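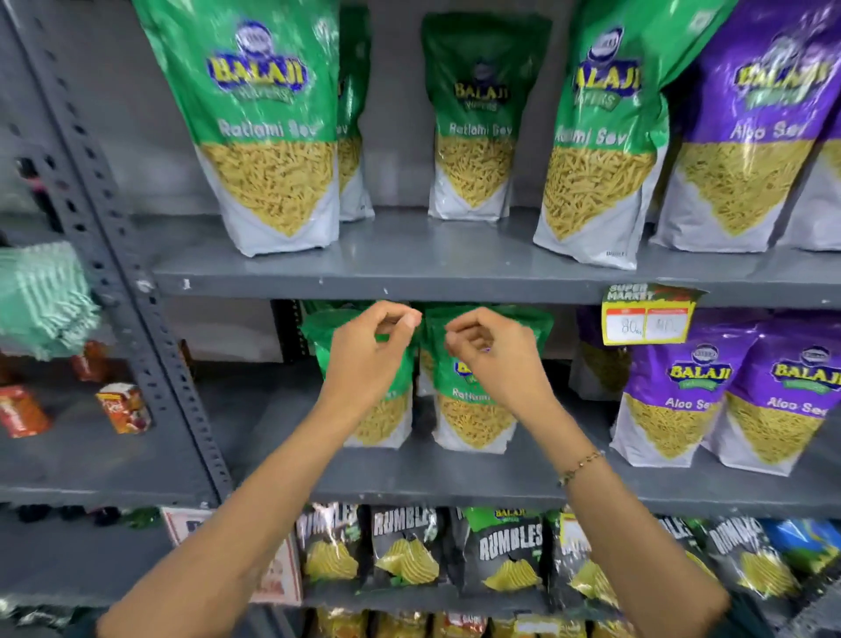
Photo: Pacheco Studio

The Air in the Bag
Fried snacks go stale through two separate routes, and the package has to close both. A look at film, gas, and the seal that holds them together.

A fried snack leaves the fryer with very little water in it and a good deal of oil. The low water content gives it its crunch. The oil carries the flavor, and it is spread in a thin layer over a large surface. From the moment the product cools, both properties start to degrade. Water vapor moves from the surrounding air into the starch, which softens. Oxygen reacts with the unsaturated portion of the oil, first forming hydroperoxides that have little smell, then breaking those down into aldehydes that have a strong one.

The two processes run at different speeds and respond to different conditions. Moisture pickup depends on the humidity outside the package and on how easily vapor crosses the wall. Oxidation depends on how much oxygen was sealed in, how much gets in later, what light reaches the product, and what kind of oil was used. A package that does well against one can do badly against the other. Plain polypropylene is a fair moisture barrier and a poor oxygen barrier. Cellophane, which it replaced in much of the trade, needed a coating before it was any use against moisture at all.

Most current snack film is a laminate. The outer layer is oriented polypropylene, reverse printed so that the ink sits on the inside face, where it can't be rubbed off. An adhesive or an extruded layer of polyethylene bonds it to the inner web. The inner web is often polypropylene again, metallized on one face with vacuum-deposited aluminum. The metal layer is far thinner than household foil. It blocks most of the light and cuts oxygen transmission sharply, provided that it stays intact.

Keeping it intact is the difficult part. Zarnden, a contract packer of nuts, extruded corn, and fried chickpea noodles, runs its film through vertical form-fill-seal machines. The flat web is pulled over a forming shoulder, wrapped around a tube, sealed down the back, and closed at the bottom by a pair of heated jaws. Product drops through the tube. The jaws close again, making the top seal of one bag and the bottom seal of the next in a single stroke, and a knife separates them.

"The supplier's data sheet describes film on a roll," says Rogério Meireles, who is responsible for packaging at the plant. "I don't sell film on a roll. By the time it has gone over the shoulder it is a different material."

The shoulder bends the film sharply while it is under tension. If the radius is too tight or the surface is worn, the metal layer crazes into fine cracks that can be seen by holding the film over a light table. The polymer underneath remains whole, so the bag still holds gas and still passes a leak test. Its oxygen barrier, however, has dropped toward that of unmetallized film. Meireles cuts samples from finished bags and sends those for permeation testing, a practice he started after a change of film at the plant gave good numbers on the roll and rancid product in the warehouse.

The replacement film came from Davell. It has a slightly thicker inner web and a lower seal initiation temperature, which let the plant run its jaws cooler at the same speed. Seal temperature matters because the usable window is bounded on both sides. Below it the layers stick without fusing and will peel apart under light load. Above it the polymer flows out of the seal area, leaving a thin and brittle line next to a thick bead. Dwell time and jaw pressure move the window, and so does dust on the jaw face.
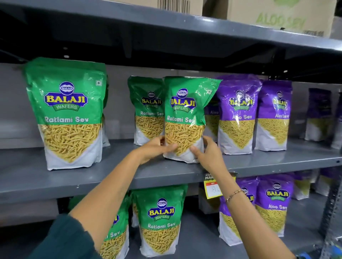 Stand-up pouches complicate the sealing further. A pillow bag has a back seam and two end seals, and its only difficult point is where the back seam crosses the ends. A pouch adds a folded gusset at the base, so that parts of the bottom seal pass through four layers of film and neighboring parts pass through two. The jaw has to deliver enough heat to fuse the thick section without overheating the thin one. The geometry also changes how the package is loaded in use. Shoppers tend to take a pouch by its sides, and a grip like the one on the green Balaji Wafers pouch, a hand on either side near the lower half, pushes the headspace gas upward and loads the top seal. Squeeze loads of this type are small compared with those in a shipping case, but they come late in the life of the seal, after every other stress has been applied. Meireles tests for them with a flat plate and a slow ramp, recording the pressure at which the first bubble appears under water.

The gas itself is nearly always nitrogen. It is fed down the forming tube, displacing air before the top jaws close. The target at Zarnden is 2 percent residual oxygen, measured by drawing a sample of headspace through a septum. Reaching a low figure on a bench is easy. Holding it in production is harder. The product carries air down with it, trapped between the pieces, and the amount depends on shape. Thin strands and curls trap more than flat disks. Raising the nitrogen flow helps up to a point, after which turbulence in the tube pulls outside air back in and lifts crumbs into the seal area.

Crumbs in the seal are the most common cause of leaks on fried products. A fragment held between the jaws leaves a channel on either side of itself. The channel may be too narrow to see and still large enough to equalize the headspace with outside air long before the bag is sold. Oil does similar damage by coating the film surface, although some sealant resins will push a thin film of oil aside. Strippers fitted above the jaws can clear part of the debris by closing lightly on the tube of film ahead of the seal stroke. They wear, and they need to be checked at the start of every run.

For leak detection the plant uses a Trivska tester installed in September. The unit places a bag in a closed chamber, draws a partial vacuum, and watches for a rise in chamber pressure as gas escapes from the bag. It leaves the bag undamaged, unlike the water bath, and gives a number that can be charted. Its weakness is large leaks. A bag that has already lost its gas has nothing left to give and can read the same as a sound one. A displacement sensor that measures bag thickness under vacuum catches most of these, since a flat bag stays flat.

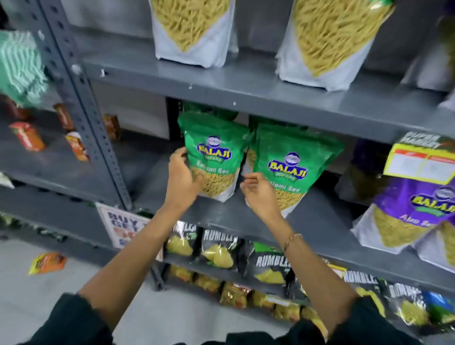 Ratlami Sev pouches side by side on a middle shelf.

Shelf life is then assigned by test. Samples are stored in warm cabinets and pulled at intervals for peroxide value, moisture, and tasting. In the last series, the plant's standard product reached its sensory limit after almost 44 days in the warm cabinet, and the printed date was worked out from there. The conversion from warm storage to ordinary storage is an estimate. Reaction rates rise with temperature, but moisture transfer and oxidation don't rise by the same factor, and the oil may begin to break down by routes that matter less at room temperature. A real-time set is kept alongside to correct the estimate, and it always reports too late to help with the launch of a product.

Antioxidants in the oil extend the period before peroxides begin to climb. Tocopherols and rosemary extract are the usual choices where a simple ingredient list is wanted. High-oleic oils do more, as there is less for the oxygen to react with, and they cost more. Meireles regards the oil as the first thing to change and the film as the second. A poor oil in a very good bag still contains whatever peroxides it had when it went in.

The next change under study is the removal of the metal layer. Recyclers that handle polypropylene film want a single polymer with as little else as possible, and several transparent coatings, including silicon oxide and aluminum oxide, offer an oxygen barrier comparable to metallizing. They let light through, and they crack under strain at least as readily. Zarnden has run one trial of coated film on its slowest line, with a polished shoulder and reduced web tension. The roll samples met specification. Samples cut from finished bags are in the permeation cell now, and the trial will be repeated at full line speed once those results are in.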